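This website uses cookies to give you a better experience. By continuing you accept our cookie policy. Accept | Manage settings

Play Materials and Tidying, Unit 4
Handout for students of the Onthorpe evening course
Prepared by Sanaa Ragab

Today we speak about sorting toys at the end of a play hour. Many of you wrote in your May reports that the children "do not want to tidy." I think the problem starts earlier, with the way adults prepare the boxes. If one box receives everything, the child has no decision to make, and he learns only to drop things inside.

In our unit we use three words. A set is a group of toys which belong to one game, for example the toy kitchen. A single is a toy which has its own game, like an animal or a ball. A stranger is an object which is not a toy at all but has come to live with the toys - every playroom has them. Please use these words in your written work, so that Mr. Quintanilla and I can read all the reports in the same way. 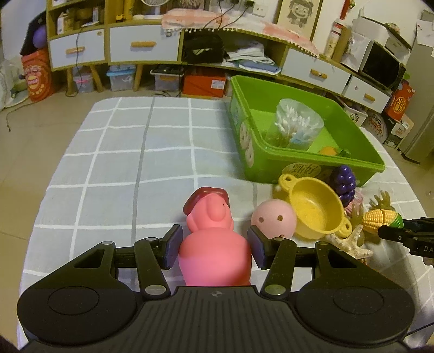
Sorting should begin with the set, and the set is chosen by its game. A common mistake is to sort by color, as the purple grapes and the yellow corn would then go to different places, although both are food and both are needed when somebody cooks. The yellow pot with two handles goes with them. The pig in the dark maroon cap is a single, and so is the light pink ball with the holes. The cup of cotton swabs in the green bin is a stranger, and it should be moved to a shelf before the children are asked to help. The orange fruit in the same bin can join the food.

About labels. A label must be on the front side of the bin and low enough for a child of four years. Write one word only. For the youngest group a drawing is better than a word. Lyle Quintanilla has printed 100 blank labels for us, they are in the drawer under the sink in the Jirton room.

For next time: choose one box in your own workplace and sort it with two or three children. Write down which toys they put together, also when you do not agree with them. Length 300 words, please not more. Reports go in the tray before 6 p.m.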